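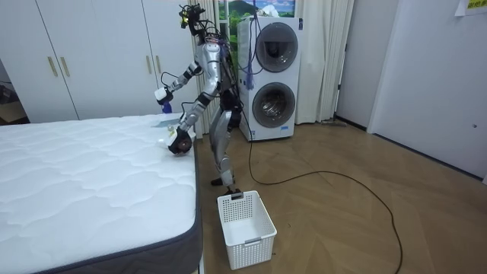 2. Service under review: Jollex home package

Handout for the procurement unit, bring it to the seminar. Jollex = humanoid on hire, two arms, two grippers, plus set-up visit and task library. Hire only, can't buy outright. Price band is on the reading list sheet.

What they say it covers:
- clothes and small items off the bed, into a basket
- light sweeping, dustpan and brush
- anything else quoted seperately

Compare with Plalta (wheeled base, one arm, cheaper). Note the Jollex one still trails a cable in use, so think about room layout, doors, where people walk. Ask where the plug is. Really.

Tasks in library at time of writing: 29. Only 4 concern bedrooms. Read the exclusions page before you get excited about the big number.

12 shares
3 comments

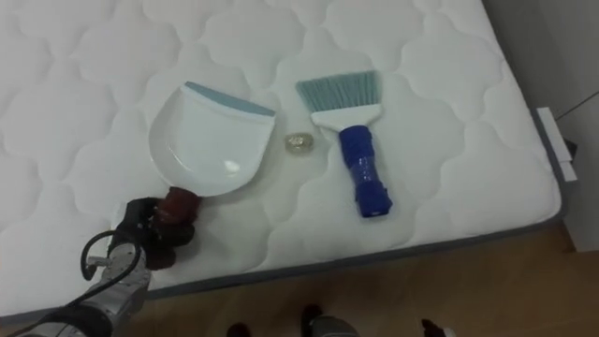 Muireann Mac Suibhne

Sweeping task. Quilted mattress, so harder than a floor, surface gives and the seams catch small bits. Look at the handles: dustpan one is dark maroon and thick, brush one bright blue, looks taped. Q for group work: would a customer be expected to adapt their own brush and pan? Who pays? Contract says "suitable tools" and leaves it there. Weak wording, mark it down.

Also one small see-through bit to pick up. Fair test of a cleaning service or not? Argue both sides, 340 words max.

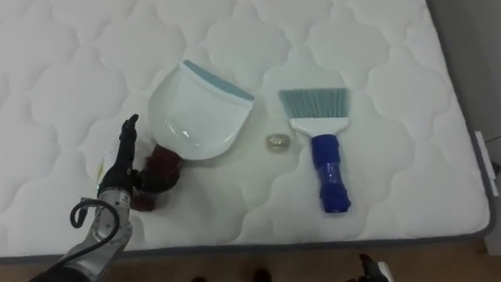

Then scoring. Use the same grid as for Plalta, don't invent new columns. Setup, saftey, range of tasks, support, cost over the full hire. Support is where last year's group lost marks, they quoted the brochure and never looked at response times.

Han-gyeol Choo takes the September resits, same grid.

4 comments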